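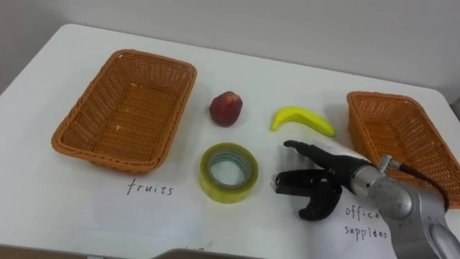
Trunby Community Kitchen Club – Home Storage Pages

How to keep apples through the winter

If you have a tree, or a neighbor with a tree, you know how September goes. Everybody is handing you bags of apples and you can only eat so much pie (I have tried!). With a cool corner and a little patience you can still be eating your own fruit well after the holidays.

Start with the right apples. Late, firm, thick-skinned ones keep best, and the early soft kinds should go straight into sauce. Pick on a dry day, lifting each apple and giving it a gentle twist so the stem stays on. Anything with a bruise or a wormhole goes in the eat-now pile, however pretty the other side is.

Don't wash them. Wrap each one in a half sheet of newspaper, set them in a shallow box or basket no more than two layers deep, and write the variety and the picking day on a slip of paper. I skipped the slips one year and spent all of December guessing.

Now find your cold spot – a cellar, an unheated porch, the back of the garage. You want it just above freezing and a bit damp. Keep the potatoes somewhere else, please, or your apples will taste like dirt.

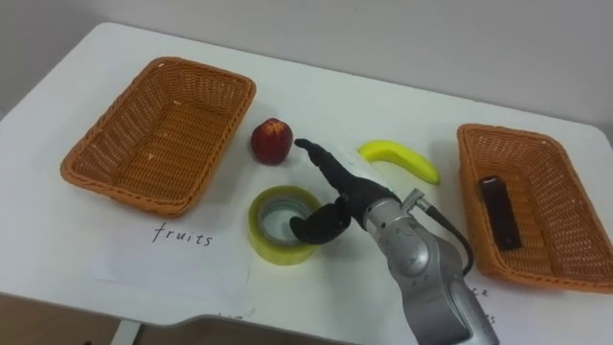
Yoshinori Morikawa wrote in to say that his garage is too dry for this, and that he puts his in plastic bags with a few holes poked in them, which keeps the skins from wrinkling until March.

Check everything once a week and take out any that have gone soft.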